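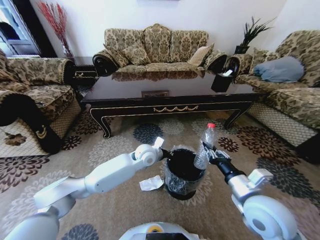
A plastic bottle goes over the bin at the Skondar open day.

Skondar has been teaching robots to tidy up since August, and this month it let visitors watch. The open day took place in a furnished living room, with damask sofas, a coffee table with gold trim and a carpet covered in large flowers. Tickets went to 63 people, who came through in small groups.

The task on show was picking up litter. The robot has two arms, both white, and each one ends in a gripper. Bottles, cans and scraps of paper are the kind of rubbish it has to deal with. Paper is the hardest of these, according to the firm, as a crumpled sheet lies flat against the pile and gives the fingers little to take hold of.

Skondar says the robot has made 832 practice runs at the job. It wants to reach 2000 before it moves on to kitchens.

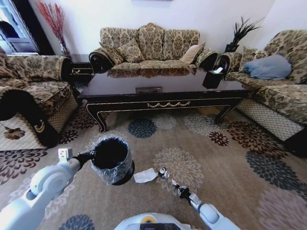 Holding the bin

Two arms allow the robot to hold the bin by its rim with one gripper and handle rubbish with the other. The staff at Skondar also vary where the bin stands, so the software has to look for it each time.
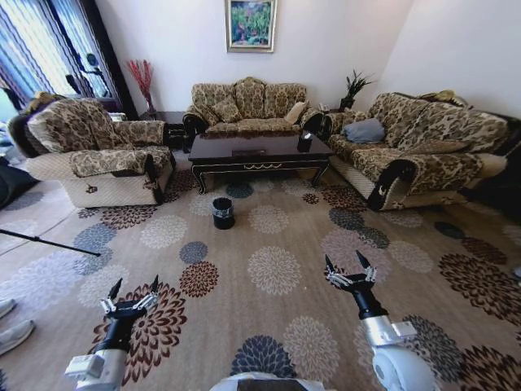 Visitors mostly asked about price and speed. The firm would not give a price. On speed, it said a person would still clear the same floor much sooner. A second open day is planned with Trovby, which makes the software, and booking is already open.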